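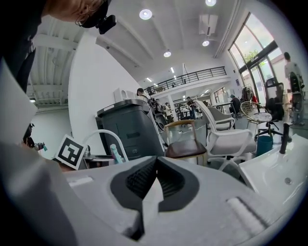
Grethe Eskildsen

DENITZ OPENS GENDURGATE SHARED FLOOR TO DAY MEMBERS

Denitz, operator of shared work and project space, will open the Gendurgate floor to day members in May. The floor has 2690 square feet of usable area across the main level and the mezzanine and is rated for 40 people. Until now it has been available only to resident groups on quarterly contracts.

The fit-out was carried out by Stougaard over 13 weeks. The building shell was kept. Work covered the ceiling, lighting, cooling, the wet counter and the storage walls. No partitions were added on the main level, which remains a single open room under the barrel vault.

Seating

Denitz has not bought a matched set of chairs for Gendurgate. The floor is furnished from stock held at its other addresses, sorted by the length of time a person is expected to sit. Office chairs, including a tall-backed black mesh model on wheels and a white model with a light gray seat cushion, are assigned to desk work. A gray armchair, a round rattan chair and a wooden chair with a curved back and dark brown upholstered seat are assigned to short meetings and breaks. A small round table with a marble-like top goes with this second group.

"We compared the cost of new seating with the cost of repairing what we had," said Bergþóra Hallgrímsson, facilities manager at Denitz. "Repair was cheaper for every chair that passed the frame test. Appearance was not scored. Members will see different chairs side by side and should pick by task."

Each chair goes through a load check on the frame, a check of joints and fasteners, and, where there is one, a check of the upholstery. Chairs that fail on upholstery are recovered. Chairs that fail on the frame are withdrawn. The inspection interval is 6 months for wheeled chairs and one year for all others.

Chairs may be moved anywhere on the main level. They are not to be carried up to the mezzanine, which has its own furniture and a separate load limit.

Daylight, lighting and cooling

The tall black-framed windows were retained. Desk positions are laid out so that screens stand at right angles to the glass where the floor plan allows it. Daylight is supplemented by round recessed ceiling lights and long fluorescent fixtures nearer the wall, switched on separate circuits. The first circuit follows opening hours. The second is switched by members at the wall and returns to off at closing.

Cooling is by wall-mounted unit, placed high over the windows. Stougaard set the airflow to run along the vault before dropping into the room, so that people seated close to the glass are not in the direct stream. The set point is locked. Requests for a change go to the floor desk.

"The vault was the difficult item," said Þórarinn Brøndum, project engineer at Stougaard. "Sound carries along a curved surface and comes down where you would prefer it did not. We tested three ceiling panel layouts and left the railing side of the mezzanine open, as closing it made the main level darker and changed the noise reading very little."

Counter and cleaning
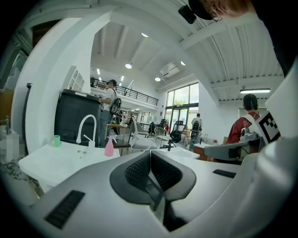
The counter is white with a white gooseneck faucet. It is a shared work surface and is treated as one in the house rules. Users wipe it down after each use, crumbs included, with the spray bottle kept beside the faucet. Cups are washed and put away by the person who used them. Paint, adhesive and plaster are not to be rinsed there.

A deep clean of the counter, the floor and the window sills takes place every Saturday before opening. Personal items left on the counter at that time are moved to the lost property bin and held for two weeks.

Storage

Built-in white shelves on the main level are open to all members for items in daily use. Longer storage is by cabinet, booked by the month. Labels for both are supplied by Rirkska, which also handles the booking system for the floor. A shelf item without a label is removed at the next deep clean.

"Most of the complaints from the trial period were about storage and very few were about desks," said Fernanda Falcão, account lead at Rirkska. "The label now carries the member's name and an end date. Before that it carried only a number, and the staff had to look it up."

Access and booking

Day members can enter from 8 a.m. and must leave by 6 p.m. Resident groups keep their existing hours. Places are booked online up to one week ahead. Walk-in places are released each morning if capacity remains. The mezzanine can be booked only as a whole.

Floor plans, the chair inspection sheet and the house rules are available on request.

Press contact: Bjartur Ragnarsson, Denitz, Gendurgate floor desk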